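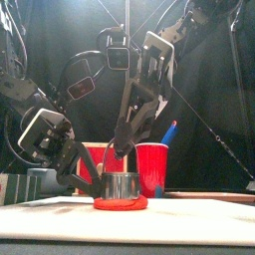
Durante el mes de febrero, nuestro grupo ha dedicado la mayor parte de su actividad a la recogida de demostraciones teleoperadas para el proyecto Posta. Dejo constancia en este cuaderno personal de algunas decisiones de método, pues varias de ellas no tendrán cabida en la memoria que presentaremos en Hornville.

El procedimiento es conocido. Una persona gobierna a distancia los dos brazos, ejecuta la tarea completa y el sistema registra las posiciones articulares junto con las imágenes de las cámaras. El conjunto reunido hasta la fecha asciende a 2.881 episodios, de los cuales 280 corresponden a tareas en las que ambas pinzas deben intervenir sobre un mismo objeto. Estos últimos son los que más discusión han suscitado.

Tomemos el caso de la olla pequeña con asa de alambre. Dineo Mahlangu sostiene que el operador debe aproximar primero la pinza izquierda al cuerpo del recipiente y solo después descender con la derecha sobre el asa. Thabiso Mnguni prefiere el movimiento simultáneo, más breve. Tras revisar las grabaciones de uno y otro, se acordó adoptar el orden secuencial para todos los operadores. La mezcla de ambos estilos producía, en nuestras pruebas, una política vacilante que se detenía a media altura.

El metal pulido plantea una dificultad adicional: los reflejos varían con cada desplazamiento de los brazos. Yufang Liang ha propuesto modificar la iluminación entre series, propuesta que queda aceptada con carácter provisional.

La segunda cuestión se refiere a la disposición de los objetos sobre la mesa. Se ha optado por conservar en ella elementos ajenos a la tarea, de modo que el modelo no aprenda a actuar únicamente sobre una superficie despejada.

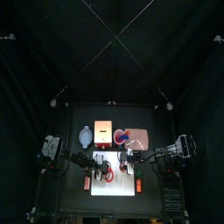
Los dos brazos sobre el tablero blanco, con el cable rojo enrollado a la izquierda.

Los cables merecen mención aparte. Un objeto deformable no admite una posición inicial repetible, y el operador corrige continuamente sin advertirlo. Tumelo Mkhize anota tales correcciones al término de cada serie, cuya duración hemos limitado a unos 16 minutos. Pasado ese tiempo, la calidad de las demostraciones decae de forma apreciable.

Queda pendiente decidir si los episodios fallidos se conservan. Mi criterio es favorable, siempre que figuren debidamente etiquetados y separados del conjunto principal. Sibusiso Mnguni ha formulado objeciones por escrito, a las que responderé en la próxima entrada.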